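Skurketti Fermentation Notes
Home | Essays | Methods | Equipment | Archive | Contact

Last updated: February

The case against pH as a single release criterion

Algirdas Butkienė

Small producers of fermented vegetables in this country have settled on one number. If the brine reads below 4.6, the batch is regarded as safe, and in a good many operations it is also regarded as finished. I have no quarrel with the first half of that. The 4.6 threshold concerns the outgrowth of Clostridium botulinum, it is well supported, and any producer who cannot demonstrate it should not be selling jars. My objection is to the second half. Finished is a different property from safe, and a pH meter measures it badly.

I consult for several plants in the size range where the owner still washes the crocks. The largest, Kristiansen, fills about 2,000 jars in a good month. The smallest is a two-person sauerkraut business called Tumness, which works out of a shared kitchen and owns one good meter. Both had the same entry on their batch sheets when I first saw them: a date, a pH, a signature. Neither recorded titratable acidity, and neither recorded salt after equilibration. Those two omissions account for most of the complaints I am asked to look into.

Consider what pH reports. It is the negative logarithm of hydrogen ion activity, and in a cabbage brine that activity is set by how much lactic and acetic acid is present and by how strongly the brine resists the change. Cabbage juice is reasonably well buffered. Amino acids, organic acids native to the plant and some phosphate all contribute, and the contribution varies with cultivar, soil, storage time and the proportion of outer leaf. Two batches can both read 3.7 while one holds 1.1 per cent acid as lactic and the other 1.6. The palate separates these at once. The meter does not, and the customer who liked the first will write in to say that the second has been changed.

The reverse case is more troublesome. A fast initial drop in a weakly buffered vegetable, such as cucumber in a dilute brine, can bring the reading under 4.0 with a considerable amount of fermentable sugar still in solution. If the product is jarred at that point and held cold, it may sit quietly. If it is held at the temperature of an ordinary retail shelf, the remaining sugar is consumed by whatever is still viable. Heterofermentative bacteria and yeasts will produce carbon dioxide from it, and the lid domes. The producer then looks at the batch sheet, finds a perfectly respectable pH, and concludes that the jar supplier is at fault. I have read that email in several versions.
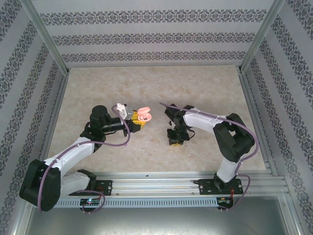 Titratable acidity is not a difficult measurement. A 10 mL sample of filtered brine is diluted with distilled water that has been boiled and cooled, and titrated with 0.1 N sodium hydroxide to an endpoint of 8.2. The calculation is one line. A burette, a stand and a stirrer cost less than a replacement probe of decent quality. Phenolphthalein will serve where the brine is pale; with beetroot or red cabbage the colour of the sample hides the endpoint and the meter should be used to find it. A trained person needs ten minutes, most of which is spent rinsing.

The usual objection is that regulators do not ask for it. That is correct in my experience, and irrelevant. An inspector is interested in whether the food will injure someone. The producer has to be interested in that and also in whether the jar opened in June tastes like the jar opened in March. Inspection was never designed to answer the second question, and a quality program built only out of the answers an inspector requires will have a hole in it exactly that size.

A more serious objection came from the production manager at Kristiansen, who pointed out that a second number invites argument. With one criterion, the person on shift releases or holds. With two, there will be batches that pass on pH and fall short on acidity, and somebody must decide on a Sunday whether that matters. I accept the point. My reply is that the decision is already being made, by default and always in the same direction, and that a written rule takes less effort than it appears to. Theirs now says that a batch under 4.0 with acidity below the lower limit stays in the tank and is sampled again the next day. It can be released only after two consecutive readings agree within a stated tolerance. The rule fits on the back of the batch sheet.

Plateau is the concept I would like more producers to adopt. A single reading of anything describes a moment. What indicates that a fermentation has run its course is the absence of change between readings taken at a steady temperature. Acidity serves this purpose better than pH, for the plain reason that the pH curve flattens early. As lactic acid accumulates beyond its own pKa of 3.86, each further increment moves the meter less, and the last third of the acid produced may shift the display by an amount comparable to the error of a poorly maintained probe. Producers see the flat line and believe that the bacteria have stopped. Quite often they have not.

On poorly maintained probes I could go on for some time. Of the 44 meters I have checked in client premises, 20 were outside their stated accuracy when I arrived. Most of the faults were mundane: a buffer sachet left open on a windowsill, a dry reference junction, a probe stored in distilled water. Temperature compensation is widely misunderstood as well. It corrects the electrode slope and does nothing about the real change in the sample's chemistry, so a brine read straight from the cool room and the same brine read on the bench need not agree. The practice I recommend is to bring every sample to the same temperature before reading, and to write that temperature down.

Salt is the other gap. Recipes specify salt as a percentage of cabbage weight, or as a brine strength, and the sheet records what was added. What governs the fermentation is the concentration after water has moved out of the leaf and salt has moved in, which takes days and depends on cut size and pressing. Tumness had been weighing salt carefully at 2 per cent and obtaining batches that ran anywhere from sluggish to soft. When we measured chloride by silver nitrate titration at several depths in the vessel, the top layer was well under target and the bottom well over. They were layering salt onto dry shreds and tamping. Mixing in a tub before packing removed most of the variation. No change in pH monitoring would have identified this, as the combined brine drawn from the tap had read normally throughout.

I should state the limits of the argument. Titratable acidity is expressed as lactic by convention, and it lumps acetic and everything else into the same figure. It says nothing about the ratio between them, which matters a good deal to flavour. It does not measure residual sugar directly, although a stable acidity at 20 degrees is fair evidence that little readily fermentable sugar remains or that the acid-tolerant population has reached its limit. These two explanations are not equivalent, and a yeast can make the distinction expensive. Where a product is to be sold unpasteurised and unrefrigerated, I would want a sugar determination, and I would want to see jars from the batch incubated at 30 degrees before any were shipped. Neither measurement replaces the safety criterion, which remains in force whatever the acidity happens to be.

There is also a view, common among people who came to this work from home kitchens, that instruments displace tasting. I have not found this to be so. The most consistent tasters I have worked with were at Duvesance, a kimchi maker that has kept acidity records from its first season. Their staff score each batch before they are shown the figure. Over time the scores and the titrations have drawn closer together, and where they disagree the disagreement has generally been informative: a batch tasting sharper than its acidity usually turns out to be low in salt or high in acetic. A palate with no reference drifts with the seasons, with the batch before it and with what was eaten at lunch.

The cost of all this is modest and falls mainly on whoever keeps the records. I would ask a small plant to do three things before buying any further equipment. Measure acidity on every batch, twice, a day apart, before release. Measure salt in the equilibrated brine, from more than one depth, until the process has been shown to be uniform, and again whenever the cutter or the packing method is altered. Keep a retained jar from each batch at shelf temperature and look at it weekly. A producer who has done this for one season will have a set of limits drawn from their own vegetables and their own vessels, which will be of more use to them than any I could supply.

Contact: use the form on the Contact page | © Skurketti Fermentation Notes | Back to top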